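Folding Cell Moves to Day Shift at Kenham

December 18, 2019
By Ingegerd Nyberg

The two-arm folding cell at the Kenham garment return site has been on day shift since October. It handles dark knitwear and plain cloth items, one at a time, and passes them to the bagging bench. The notes below cover staffing and handling changes only.
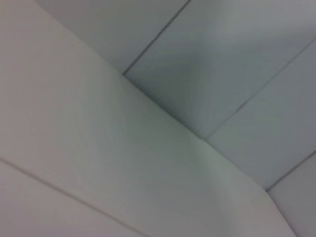
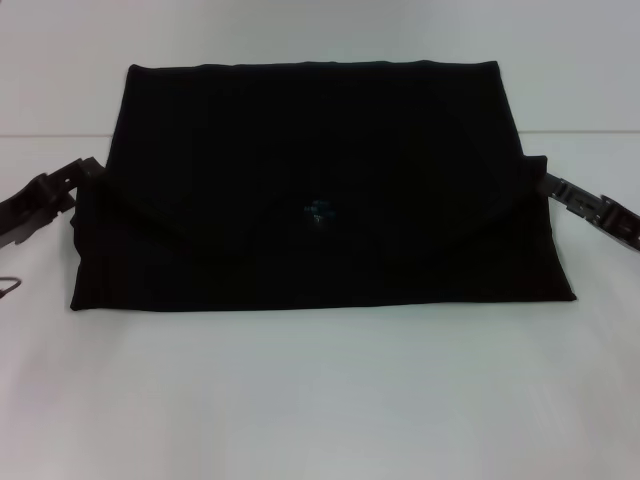 Staffing on the line has not gone down, but the jobs have been rearranged. Two folders per shift now work as cell attendants, and their hours are booked under inspection. In October the cell completed 2297 folds against a target of 2000. Black items remain the slow category. On matte black cloth laid on the white table, the outline is clear but the folds inside it show only as faint creases, so the attendant checks the flap by hand before release - a step that the Zatance software does not log. Small specks of color, such as the blue-green one near the middle of the folded piece, are also left to the attendant, who decides between lint and print.

Ayana Admasu, shift lead, reports less shoulder strain and more complaints about standing still. Attendants now trade places with bagging at each break. The pay grade for the attendant role is under review and will be settled before the Flenusetti line is converted.

Requests for attendant training go to the shift office. Quote form 3782.

14 shares | 2 comments

Recent items
Mac an tSaoi site: new bagging bench layout
Zatance update: changes to stop and restart
Break schedule for the Flenusetti line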